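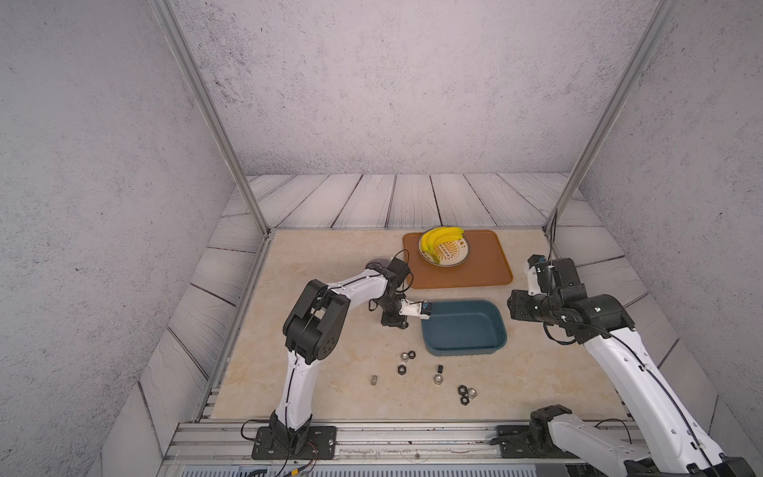

The 24 bus through Firkthorpe is being cut back to one an hour after the school run. I went to the meeting last night, so a few posts on what was said.

At the moment it runs every half hour until seven. Under the new timetable the last one leaves the market place at 5.40. Anyone finishing work at six in town will need a lift or a long walk up the hill.

The council's figures say 97 people a day use the stops between the church and the top estate. Shagufta Abbasi asked which month that came from. It was May, when most of us had been told to stay at home.

She also asked whether they'd count again. The answer was that there's no money for a second survey this year.

Jomar Lagman works shifts at the bakery and catches the 5.10 in the morning. That one stays. He'd come ready for an argument and went home early.

The stop outside the chemist is going as well. The next nearest is by the garage, and the pavement is very narrow on that side. My mum won't manage it with her trolley.

The petition had 595 names when I left. You can sign at the library desk or in the post office. Please put your full postcode, as they threw out a lot of the last one for missing postcodes.

Comments have to be in by the end of the month. Letters count the same as emails. Rowena Espiritu has paper forms if you don't use a computer, and she'll post them for you.

Someone asked about the Saturday service. It wasn't mentioned at all. I've written to ask and will put the reply on here when I get one.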